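Kitchen and front of house, plus tasters needed, Grumoler supper room

Posted 16/09/2024

Two things in this post so read to the end pls. One is a paid job (two openings, actual hours, actual paycheck). The other is a call for people to come eat soup and tell us what they think. You can go for both but you can't be hired staff and a taster in the same month, learned that one already.

WHO WE ARE

Grumoler is a small supper room on Horgan Street, upstairs from the old shoe repair. We do soup, noodles, braises, bread, one dessert. 17 seats plus the counter. Open evenings, five nights, closed for two weeks in April every year. Owner and head cook is Bernadette Keane. Front of house is run by Kamrul Dewan, who will be the one reading your email.

Menu changes when the produce does. Right now lots of squash, beans, late corn. By the time you start it'll be cabbage and roots and the lamb broth will be back on.

JOB 1: PREP AND LINE COOK

Start: as soon as you can. Afternoons into night, 2 pm to close, four shifts a week. Close is usually 10:30 but Bernadette won't let anybody leave a dirty station so figure later.

What you'd be doing:
Stocks. Big ones, every shift. Straining, cooling, labeling.
Vegetable prep, lots of it, by hand. No machine slicer.
Bread dough in the afternoon, bake off before service.
Working the noodle station once you've got the hang of it (takes most people a few weeks).
Breaking down deliveries. There are stairs. The elevator is for the building, not for us, and it's slow anyway.

Need: a year or more on a line somewhere, doesn't matter how fancy. Food handler card or willing to get one in your first month, we pay the fee. Decent knife skills. Able to lift a full stock pot with a second person.

Nice but not needed: baking, any butchery, any second language.

JOB 2: SERVER / FLOOR

Three or four nights, 4:30 to close. Small room so you do a bit of everything, greet, seat, run food, pour, clear, reset. No hosts, no bussers. Tips are pooled with the kitchen and split by hours worked, not by title. If that's a problem for you then this isn't the place, no hard feelings.

Need: some floor experience, cafe or diner counts. Calm with people. Can remember an allergy and carry it all the way to the pass without losing it. Menu has sesame, wheat, egg and fish in a lot of places so this matters more than your wine knowledge.

Bowls go out hot and they go out full. Practice carry in your trial shift, Kamrul will show you how we do it. 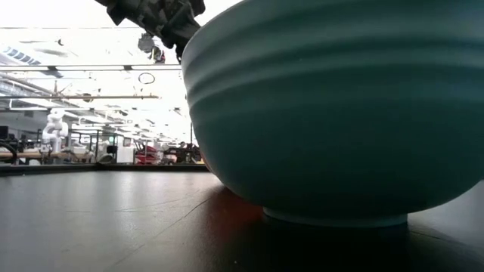 Pay for both jobs is the same base rate. We send the number in the first reply, it depends a little on experience and we'd sooner write it to you than argue about it in comments. Paid every two weeks. Staff meal every shift, sit down, before service. Paid trial shift, always paid, even if it doesn't work out. Sick days from day one. Schedule is posted two weeks ahead and swaps are fine as long as its written on the sheet.

We don't do doubles. We don't do on-call.

Parking: there isn't any. The bus stops at the corner and runs until midnight. Bike hooks in the back hallway, bring your own lock.

JOSIDSIDE TASTING NIGHTS, CALL FOR PARTICIPANTS

Separate thing. Josidside is what we call the winter menu test. We cook a bunch of stuff that might go on and a group of regular people eat it and fill out a card. Not chefs, not food writers. People who eat dinner.

We need 112 tasters total across the whole run. Small groups, early evening, on nights we're closed. Each night is about 90 minutes. You come to one night. If you want to come to two, say so and we'll put you on the spare list.

What you get: dinner, obviously, and a voucher for a bowl and a drink at regular service. No cash, sorry.

What you'll taste: four soups, small portions, one noodle dish, one bread, a dessert that may or may not have set. One of the soups is the Suvum, a sour barley thing Bernadette has been fiddling with since last winter. Opinions on the Suvum are split in the kitchen and we want it settled.

What we ask:
Show up on time. We start together and late people throw off the whole order.
Fill out the card for every dish. Full sentences not required. "Too salty" is a useful card. "Nice" is not.
Don't talk about the dish with your neighbor until the cards are in. After that talk all you want.
No strong perfume please.
No phones during tasting. After is fine.

Who can come: anybody 18 or over. We'd like a mix of ages and we'd like some folks who don't usually eat out much. If you hate soup you are also welcome, put that on the form, we'll spread you out between the groups.

Allergies: we can do vegetarian nights and one night with no wheat. We can NOT do a safe night for sesame or fish allergy, kitchen's too small and the stuff is everywhere. Please don't risk it for a free dinner.

Access: one flight of stairs, or the building elevator if you tell us ahead so somebody can meet you with the key. Restroom is on the same floor as the dining room. Chairs have backs, counter stools don't. Ask for a chair.

HOW TO APPLY OR SIGN UP

For the jobs: email Kamrul through the contact page. Subject line should say COOK or FLOOR. Resume if you have one, if not just write where you've worked and for how long. Two references, with phone numbers that work. Tell us which evenings you can't do. Cover letter not needed, a few lines is plenty, but do tell us one thing you like to cook or eat at home, Bernadette asks everybody.

For tasting: same contact page, subject line TASTER. Name, phone, age range, what you don't eat, which nights are out for you. One email per person, even couples, the form gets confused and so do we.

Or drop a note in the mailbox downstairs, number 488, the dented one. It gets checked before every service.

We answer everyone but it can take a week. If you haven't heard by then send it again, it probaby went to junk. Please don't call during service. Before 4 is best.

Job post stays up until both spots are filled. Taster list closes when it's full.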